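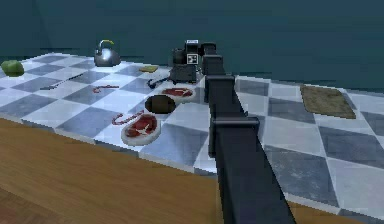

According to Flora Tennant, a simulated kitchen should be judged by how quickly it lets you stop using it. We took her at her word and moved the policy onto the real arm after 100 training runs, several of which had finished. The rest of this section reports what survived the move.

The physical build is a Fuvico arm assembled from parts on a bench in the Trunddale shared workshop, bolted to a section of secondhand countertop. Its controller lives in a cookie tin with holes drilled in the lid. The simulated side runs in Flarine on a desktop computer that belongs to the second author and is also used for his taxes. Both sides take the same joint commands, and the simulated arm carries a square printed marker on its end unit (Figure 1). On the bench we used a marker of the same kind, printed at the library and glued to a scrap of acrylic. The first one was glued on a quarter turn off. The arm then reached with great confidence toward the drill press.

Each trial starts with the arm parked clear of the counter. The policy gets a target, plans a reach, closes the gripper and lifts. We call a trial a success if the object is still held at the end of the lift, and a failure otherwise. Earlier drafts of this paper had a category called "partial success," which grew so popular with the authors that we had to remove it.

In simulation we logged 3,456 trials. On the bench we logged 24, the difference being explained by gravity, battery packs, and the workshop's closing time. We make no claim that the two figures belong in one table, and they do not appear in one.

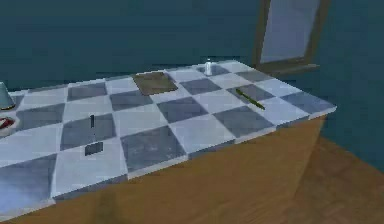 Isn't the spacing doing most of your work for you? So asked Lewis Cowie in his comments on the draft, and the question deserves a fuller answer than the one he got by email. Widely spaced objects are easy on a planner. With open tile between them (Figure 2), an approach that comes in a little wide costs nothing, and a gripper that opens too far bumps into air. Once things are clustered, the same error knocks over a neighbor, and the neighbor becomes the next trial's problem.

We therefore ran the bench trials in two layouts. In the sparse layout, objects were set at least one open hand apart, measured with the hand of whoever was present. In the crowded layout, they were pushed together until the arm had no way in from the side and had to come down from above. The policy had seen both kinds in training. It behaved well in the sparse layout and poorly in the crowded one, and so Cowie was right, as he has since pointed out.

Thin objects were the other weak point. A pencil lying flat gives the fingers very little to close on, and our fingers are cut from a plastic chopping board with a hand saw. In simulation their edges are perfectly straight. On the bench they meet at the tip and nowhere else, so a pencil can be held firmly for as long as it takes to look away. We tried bicycle inner tube as padding and it helped. We then tried more inner tube, and the gripper no longer closed.

Fixed geometry gave us a different kind of trouble. The planner needs to know where the large things are so that the arm does not visit them, and our first attempt was to recover their outlines from the rendered views with an ordinary edge detector. The tall dark cabinet in Figure 3 shows how far that got us. The line across its dark face breaks up into a row of small white dashes, and the detector returned each dash as an object in its own right, small, bright, and apparently worth picking up. On the other side, the lighter face blends into the teal wall with hardly any boundary, so the detector let the cabinet go on well past its real width. We gave up on outlines and read the cabinet's dimensions from the scene file, where they had been all along.

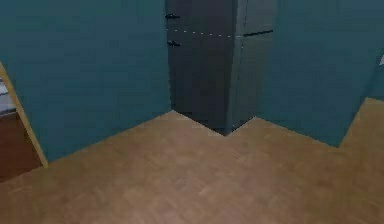 Calibration on the bench took longer than every other step put together. The arm's shoulder joint sags under its own weight, and the sag changes as the motor warms up. Our fix is to run the arm through a short warm-up routine before each session and then measure the offset against a pencil mark on the countertop. Since the counters in our simulated kitchen are laid out in checkered tile, as in Figures 1 and 2, and ours is plain beige, we had no printed pattern to check against and drew a grid by hand. The grid is square to within the patience of the person drawing it. A bare, evenly colored wall like the two beside the cabinet in Figure 3 would have been welcome too, as our camera looks past the arm at a pegboard full of wrenches.

Readers wishing to repeat the build should budget for a second shoulder motor. The Haque bracket listed in the parts table fits only after filing, and the filing should be done before the motor is mounted.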